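4 服务试用：Pliltix 的采集、标注与回放

第3节讲了选型标准，本节只写试用。对象是 Beser 提供的 Pliltix，一套面向双臂机器人桌面与货架操作的服务，包括三块：采集端软件、云端标注、离线回放检查工具。硬件不在服务范围内，机器人和相机由用户自备。我们没有对任何机器人本体做评价，本节的所有结论只对 Pliltix 的软件和服务有效，换一台本体，数字会变，流程问题大概率还在。

对照方案两个。其一是 Stasten，只做标注，采集自理。其二是我们自己的脚本，下文记作 Paredes 流程（脚本最早放在 Paredes 目录下，名字就这么留下来了，没有别的含义）。三者任务相同，工位相同，操作员基本相同。操作员轮换见 4.2。

4.1 任务与工位

任务选的是家居收纳类：从书架隔板上取物、放到桌面；从桌面取物、放回隔板；把桌面上散放的小件归拢到容器里。单步动作都不难。难在东西杂。大小不一，软硬不一，有反光的，有透明的，还有一抓就变形的。选型阶段有审阅人建议先用方块和圆柱做基准，我们试过，三种方案几乎分不出高低，所以正式试用直接上杂物。

工位是一个白色书架，下层带桌面和抽屉。机器人正对桌面，双臂从左右两侧伸入工作区。头部一路相机，左右腕各一路。头部相机看全局，腕部相机看接触。

物品摆放按“种子布局”生成：先定一个基础布局，再在每次采集前做小幅扰动，扰动由操作员手动完成，不走随机数。原因很实际，随机数给出的坐标经常把毛绒玩具放到隔板外面去。手动扰动的坏处是有习惯性，某几位操作员总把小件往右边放，后面统计落点分布时看得出来。这一点三种方案共有，不影响横向比较，但影响数据本身的质量，列在局限里。 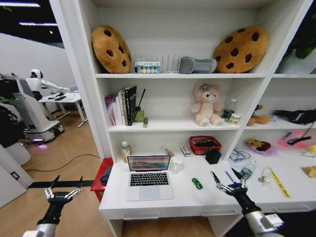 图3 书架与桌面工位，头部视角。两侧夹爪张开，桌面中部为打开的笔记本电脑，右侧散放小件。

图3的布局属于物品较多的一档。桌面右侧的小件最麻烦：蓝色的笔斜放，旁边有透明塑料小杯，还有一条黄色长条斜跨桌面，像尺子或卷尺一类。白色桌面加透明杯，头部视角下杯沿对比度很低，标注员要放大才能框准。绿色小玩具车反倒从来没出过问题，颜色跳，轮廓清楚，三种方案的框都很稳。

顶层两个曲奇形状的抱枕没有列入抓取目标。超出臂展舒适区，且体积大，抓取时会挡住头部相机。只作为背景物参与标注。Pliltix 的标注规范把背景物也算进“场景物体”，默认全部框出来，计费时一并计入。这个默认项我们一开始没注意到，第一批账单出来才发现。建议后来者开工前先在项目设置里关掉。设置项藏得很深，在“导出”菜单下面，不在“标注”菜单下面。

关于笔记本电脑：屏幕内容会变，亮度也会变，对曝光有影响。Pliltix 采集端提供“固定曝光”选项，开启后腕部相机的亮度跳变明显减少。但三路相机共用一个曝光开关，不能分开设。头部相机在固定曝光下偏暗，天花板灯带入画时又偏亮，折中值要现场试。试了一个下午，最后头部牺牲一点暗部，保腕部。

4.2 采集流程

采集端装在一台普通工作站上，与机器人控制机走有线网络。安装过程顺利，文档写的步骤和实际步骤基本一致，只有授权文件的存放路径写错了一级目录。提了工单，当天回复，文档至今没改。

单条采集流程如下。操作员按下开始，软件检查三路相机和关节状态是否都在线；缺一路则拒绝开始。遥操作完成动作。按下结束。软件弹出一个结果选择框：成功、失败、作废。选完自动进入下一条。作废的片段不上传，但本地仍然占空间，要手动清理。

任务之间有间隔，操作员在这段时间里调整物品布局。Pliltix 在间隔期也继续录，单独存为“准备段”。初看是浪费，后来发现有用：某些片段的初始布局有争议时，翻准备段能看到物品是怎么摆上去的。Paredes 流程没有这个，遇到争议只能作废。这一项给 Pliltix 加分。

操作员轮换。每人连续操作不超过一个上午或一个下午，中间强制休息。Abilio Aguirre 负责排班和现场记录，现场记录是纸质的，后来录入表格，录入时有几处字迹看不清，对应片段在分析中剔除。轮换对成功率有影响，刚换上来的前几条普遍偏差，之后回稳。三种方案都这样。没有做热身条的剔除，怕引入人为挑选。

操作员的主观反馈，整理如下，措辞略有改动：

“结束键太容易误触，手一松就按到了。”

“结果框弹出来的时候焦点在‘成功’上，回车一敲就过去了，失败的也成了成功。”

“准备段一直在录，刚开始有点紧张，后来就忘了。”

“想要一个撤销上一条的按钮。”

第二条很关键。误标为成功的片段在后续质检里占了返工的大头。Beser 方面回复说默认焦点可以改，需要改配置文件，界面上没有入口。改完以后误标基本消失。但改之前的那些已经在里面了，只能在逐条看。我们把这部分全部人工过了一遍，费时。

采集总量：三种方案合计 1,480 条有效片段，按任务分层后送标。送标以 100 条为一批，最后一批凑不满，Pliltix 仍按整批结算，Stasten 按实际条数结算。合同里都写明了，谈不上意外，但小规模项目要算进预算。

4.3 腕部视角的问题

单列一小节，因为大部分分歧都出在腕部视角上。

腕部相机装在夹爪附近，画面下方长期被夹爪外壳占据，两侧是连杆。留给目标物的是中间偏上的一块。夹爪靠近物体时，物体下半部分先被外壳挡住，再被指尖夹在中间。于是有一个标注口径的问题：被挡住的部分，框还是不框？

Pliltix 默认框“可见部分”。Stasten 默认框“推断完整范围”，由标注员估计。我们自己的脚本两种都支持，但历史数据用的是可见部分。两种口径各有道理，训练抓取检测用可见部分更干净，训练位姿估计则希望拿到完整范围。问题在于不能混。试用中期有一批数据送错了口径，Pliltix 标注端没有任何提示，到训练时损失曲线不对才回头查出来。查了一整天。

建议：项目级口径锁定。这个功能 Beser 说在计划中，没有给出时间。 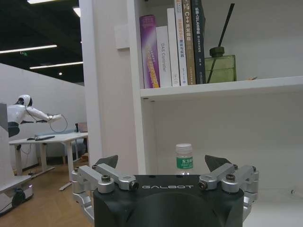

透明瓶的标注一致性最差。瓶身透明，背后是白色隔板，能靠得住的只有瓶盖和标签。标注员往往先框标签，再凭经验往上下延伸。延伸多少，各人不同。同一条片段交给两位标注员，上沿基本重合（瓶盖好认），下沿差得较多，被外壳遮住以后差得更多。我们抽了 50 条含透明瓶的片段做双标，Pliltix 和 Stasten 各做一遍，结果两家的分歧形态几乎一样，可见问题在物体和视角，与供应商关系不大。

书脊的情况相反。书立着排成一行，边缘是直线，颜色差异大，框得又快又准。唯一的麻烦是高度：相机稍微抬低一点，书的上沿就出画。出画物体怎么标，规范里写的是“贴画面边缘截断”，标注员都照做了，没有争议。但回放工具在统计物体尺寸时把截断框当作完整框处理，于是同一本书在不同片段里高度忽大忽小。统计图一出来很难看。要在导出时勾选“排除截断”，默认不勾。

又一个默认项。默认项问题在本节反复出现，后面统一列。

白色书脊夹在一起时，分界线弱。有标注员把相邻两本白色的并成一本。质检能抓到一部分，抓不全。Pliltix 的质检靠抽样，抽样比例可调，调高要加钱。Stasten 的质检比例不可调，但单价里包含。算总帐，在我们这个规模上两家差不多。

细长物：香薰瓶里插的黑色细棒。从瓶口斜着伸出去，框起来是一个很大的外接矩形，里面大部分是背景。改用多边形会好，Pliltix 支持多边形，单价翻倍；也可以只框瓶身，把细棒单独列为“附属”。我们选了后者，省钱，损失有限。机械臂从旁边经过时要绕开细棒，规划端用的是深度数据，不依赖这个标注，所以对执行没有影响。

背景。腕部相机一转，书架外面的办公区域就进画面，桌椅、地面线缆、天花板灯，还有别的设备，都在里面。检测模型在背景里误报不少，主要是把远处桌上的深色小件报成目标物。Pliltix 提供“工作区遮罩”，可以在画面上画一个多边形，区域外一律不标也不参与训练。头部相机几乎不动，遮罩好用。腕部相机跟着手臂走，静态遮罩没意义。采集端文档提到“动态遮罩”，按手臂位姿投影工作区边界，需要手眼标定结果。我们做了标定，动态遮罩能跑，边界抖动，有时候把目标物切掉一半。最后腕部没有用遮罩，靠后处理过滤掉尺寸过小的检出。土办法，有效。

4.4 标注质量

质量评估分三层看：框的位置，类别名称，时间分段。

框的位置上面讲了，物体差异大于供应商差异。补充一点，夹爪本身要不要框，三种方案口径也不同。Pliltix 有现成的“末端执行器”类别，自动预标，人工只做修正，速度快。自动预标在夹爪外壳为黑色、连杆为银色这种外观上表现稳定，逆光时连杆高光溢出，框会偏。Stasten 没有预标。

类别名称是第二个返工来源。Pliltix 用固定词表，不在词表里的东西归为“其他”。杂物场景里“其他”很快就满了：抱枕是其他，香薰是其他，编织筐也是其他。词表可以扩充，提交申请后由对方审核，审核期间相关片段挂起不动。我们提交了一份补充词表，挂起期间人就干等着。Stasten 允许标注员自由填写，结果是同一个东西有好几种叫法，合并同义词花的时间不比等审核少。哪种更好，看项目类型。物品固定选词表，物品常换选自由填写，然后自己写一个合并脚本。

时间分段：把一条片段切成接近、接触、提起、移动、放下、撤回。Pliltix 的分段由模型预切，人工校正。接近和接触的分界最容易错，软物尤其明显。毛绒玩具被夹住时没有一个清晰的接触瞬间，绒毛先动，本体后动，夹爪电流慢慢上来。预切模型按电流阈值切，普遍偏晚。标注员按画面切，普遍偏早。校正意见因此来回拉锯。后来我们规定一律以画面上物体轮廓第一次变形为准，写进规范，分歧减少很多。

这条规定对硬物不适用，硬物没有变形。硬物以指尖与物体之间无可见缝隙为准。腕部视角能看到缝隙，头部视角往往看不到，于是又要规定以腕部为准。规范越写越长。到试用结束时，规范文本已经比最初版本多了好几页，附录B给出全文。

返工情况：Pliltix 交付的片段中，有 21 条在二次质检后仍未通过，退回第三次。其中多数为前述的误标成功，少数为口径混用。第三次交付后全部通过。Stasten 没有第三次退回的机制，第二次仍不通过的由用户自行修正，退还相应费用。对人手紧的小组，三次返工比退费更有价值；对时间紧的小组反过来。

4.5 回放检查

回放工具是 Pliltix 三块里做得最好的一块。三路画面与关节曲线同步显示，拖动时间轴基本不卡。可以按任务、操作员、结果筛选。可以在画面上直接留言，留言带时间点，标注员那边能看到。

同步精度是我们最关心的。三路相机没有硬件触发，只靠软件时间戳对齐。检查方法很笨：在桌面上快速合上又打开一个盒子，看三路画面里盖子最高点的时刻是否一致。头部与腕部之间存在固定偏差，采集端允许填一个补偿值，填了以后看不出差别。补偿值每次重启后会清零。每次重启后会清零，写两遍，因为我们忘了不止一次。

回放时发现的另一个问题是画面旋转。腕部相机随手腕转动，同一物体在不同时刻朝向不同，这本身正常。但工具提供的“画面稳定”功能会自动把画面转正，转正后的坐标与标注坐标不一致，框飘在物体旁边。关掉稳定功能就好。标注数据本身没错，只是显示错。Beser 确认为显示缺陷，下一个版本修。试用期内没等到下一个版本。

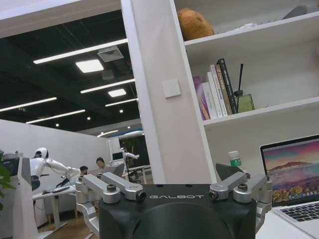 筛选功能救了不少事。举一例：训练后模型在“右臂取瓶”这一项上明显弱于“左臂取瓶”。按操作员筛选，没有差别。按时间筛选，没有差别。按物品初始位置筛选，差别出来了，右臂片段里瓶子更常位于隔板靠里的位置，接近路径更长，指尖更早进入遮挡区。也就是前面说的手动扰动的习惯性。补采一组瓶子靠外的右臂片段，差距缩小。整个排查在回放工具里完成，没有写一行代码。用 Paredes 流程做同样的排查，要写脚本，要导表，要对文件名，至少半天。

留言功能也好用，但没有通知。标注员不主动打开片段就看不到留言。我们后来约定每天下班前集中看一次，勉强够用。

多人同时回放同一条片段时，后保存的覆盖先保存的，没有冲突提示。丢过一次修改。此后约定按任务分人，谁的任务谁改。

4.6 隐私与入画

工位旁边是开放办公区，腕部相机转过去时会拍到同事。Pliltix 上传前可以做人脸模糊，在本地跑，模糊后的画面才上云。模糊对远处的小脸漏检，对正对镜头的大脸没问题。毛绒玩具偶尔被当作人脸一并模糊掉，目标物糊成一团，这条片段就废了。可以按类别设例外，但例外要在上传之前设，上传后不可逆。原始画面本地保留，所以还能重传，重传按新片段计费。

屏幕内容也要处理。工位上有笔记本电脑，办公区还有显示器。采集前统一要求屏幕切到壁纸。靠人自觉，有漏的，回放时看到再裁。Pliltix 没有屏幕模糊功能，Stasten 也没有。

合作方如要公开数据集，建议在头尾各看一遍准备段。准备段默认也会上传，很多人不知道。准备段里有操作员的手，有时候还有脸。

4.7 费用与人力

具体价格受合同约束不便给出，只讲结构。Pliltix 收三笔：采集端授权按工位收，标注按批收，回放工具按帐号收。第三笔容易低估。想让标注规范落地，组里每个人都得有帐号，合用一个帐号又会遇到前面说的覆盖问题。

Stasten 只收标注费，单价略高，没有别的。Paredes 流程没有外部费用，全是人力。按本组的人力成本折算，Paredes 流程最贵，虽然账面上一分钱没花。折算方法见附录C，审稿意见认为折算偏保守，我们同意，没有改。

人力分布上的差别也值得记一笔。用 Paredes 流程时，时间主要花在文件整理和格式转换上，枯燥，容易出错。用 Pliltix 时，时间主要花在规范讨论和返工沟通上，累，但学到东西。几位操作员后来都能独立判断一条片段该不该作废，这在之前做不到。

4.8 默认项清单

前文散落各处，集中列一下，供直接照抄。以下各项均需在开工前修改：

背景物标注，默认开，建议关。位置在“导出”菜单。
结果框默认焦点，默认“成功”，建议改为空。改配置文件。
遮挡口径，默认可见部分，按项目需要定，定了写进规范，界面不锁。
截断框参与尺寸统计，默认参与，建议排除。
相机时间补偿，默认零，每次重启后重填。
画面稳定，默认开，查框时关。
准备段上传，默认开，建议先本地审过。
人脸模糊例外类别，默认空，有毛绒玩具的场景先填。

八项里有六项我们是出了问题之后才知道的。厂商的入门培训没有讲到，培训材料以单臂抓取规则物体为例，上述情况大多遇不到。

4.9 局限

一个工位，一种本体，一组操作员。物品集虽杂，仍以家居小件为主，没有液体倾倒，没有开合柜门。抽屉有把手，没有列入任务，后续工作再说。

光照只有室内灯光，没有做昼夜对比。窗外光对工位影响小，换到靠窗的位置，固定曝光那套折中值肯定要重来。

三种方案的采集存在先后，先 Paredes，再 Stasten，最后 Pliltix。操作员越做越熟，后做的占便宜。我们在最后补采了一小组 Paredes 片段用来校正，样本少，只能看趋势。趋势显示熟练效应存在，但不改变三者的排序。

Beser 为试用期提供了优先工单通道，正式客户的响应速度可能不同。授权费在试用期内减免，标注费照付。除此之外与 Beser 没有其他利益关系，结论在提交前没有给对方看过。

手动扰动引入的落点偏差，没有彻底解决。下一轮打算把坐标生成和可放置区域检查合在一起做，操作员照着投影摆。Abilio Aguirre 已经搭了一个初版，投影会被手臂挡住，还在调。

4.10 小组内部意见

是否续用，组内意见不一致。负责训练的几位倾向续用，理由是回放和筛选省下的时间看得见。负责采集的几位倾向只买回放工具，采集端换回自己的脚本，结束键误触的问题至今没改好。厂商目前不单卖回放工具。折中的办法是保留一个工位的授权，采集照旧走 Pliltix，标注拆一部分给 Stasten，口径统一用可见部分，两家每批各抽一份互标。十二月开始跑，结果放到下一版。

互标用的片段沿用 4.3 里那 50 条透明瓶，不另选。已经有两家的双标结果，方便对比。第5节给出用这些数据训练的模型在同一工位上的执行结果，失败案例按遮挡、误检、规划三类归因，软物单独成表。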